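Gripper fingers let go of soft packs too late (home build)

Started by closstead_bench
Workshop and Home Builds > Grippers and End Effectors

closstead_bench wrote:
Hello all. I am building a pair of hand-held grippers at home, black linkage fingers with dark blue pads. The linkage is from the Piltero drawings, which I changed a little at the outer joint. The trigger is a simple pull cable. I want to use them to record picking motions and later copy the motions to a small arm.

My problem is with soft things. A hard box is fine. With a tissue packet, the fingers close well and lift well, but when I open the trigger one pad stays with the plastic for a moment and the packet turns before it drops. I have 141 recorded picks until now and I threw away a big part of them for this reason.

What I tried already: softer return spring, harder return spring, cleaning the pads with alcohol. The harder spring helps a little but then my hand becomes tired.

gondal_iqra wrote:
Which pad material is it? If it is the soft silicone from the Fudesell kit, I had the same thing. It is sticky when new. I put some talcum powder on mine, wiped it off, and it was better for maybe one evening of work.

My second question is about the pins. Do both sides turn equally easy? If one side has more friction, the fingers do not open at the same time and you see exactly this turning.

Iqra Niazi

closstead_bench wrote:
Yes, Fudesell pads. I will check the pins tonight. I pressed them in with a vise and I was maybe not so gentle.

shortcable wrote:
I don't agree with the powder. Powder goes into the joints and after a few weeks you have gray paste there. Also your recordings will show a grip that changes every hour, and this is worse than a grip that is bad all the time. Use a pad with small grooves. Less contact, less sticking.

gondal_iqra wrote:
I said to wipe it off. I have done it since December and there is no paste in my joints. But I agree that the grip is not constant, this is a fair point.

With grooves you will lose the small flat things. I tried grooves 2 mm deep and could not hold a thin plastic case anymore, it slipped out from the side.

shortcable wrote:
2 mm is too deep for a pad of this size. Try half a millimeter. You can press the pattern from a piece of sandpaper when you cast the pad, no new mold is needed.

G. Shao wrote:
Before anybody casts new pads, please look at the angle. In the Piltero drawings the pad is slanted, and if the outer joint was moved, the slant is not the same anymore at full opening. Then the lower edge of the pad leaves the object last and drags it. I moved my joint back to the original hole and the turning stopped with the same pads, same spring, no powder. It took me 327 picks and two spring orders to find this out, so I am happy if it saves you some time.

Guangming Shao

closstead_bench wrote:
Thank you, this is very possible. I moved the outer joint to get a wider opening and did not think about the slant. The pins first: the left one was stiff. I polished it with fine paper and one drop of light oil, and now both sides move the same. The turning is less, but it is still there.

I will print the outer arm again with the original hole. The print is long, so the answer comes tomorrow.

shortcable wrote:
And the wide opening? You wanted it for a reason.

closstead_bench wrote:
I wanted it for bigger plush toys. With the original hole I would have to take them by a thinner part. I think I can live with this, but I am not decided.

gondal_iqra wrote:
You can keep the wide opening and make a wedge under the pad to correct the angle. Two screws, and you can try different wedges in one evening. For me this is better than to print the whole arm each time.

G. Shao wrote:
A wedge also works, only be careful that the tips still meet when closed. Mine crossed over when I tried it.

closstead_bench wrote:
OK, I do the wedge first, because the new arm failed on the print bed anyway. Below is my setup with the modified joint, fingers fully open around the tissue packet, so you can judge the slant. The mat is a bit shiny and I did not flatten the corner yet. 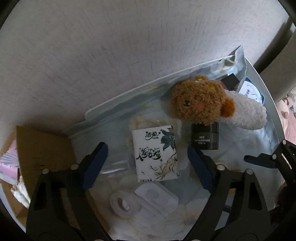 G. Shao wrote:
I would begin with a thin wedge and go up slowly, and write the wedge size in the name of every recording. I mixed up mine and had to throw away 582 of them.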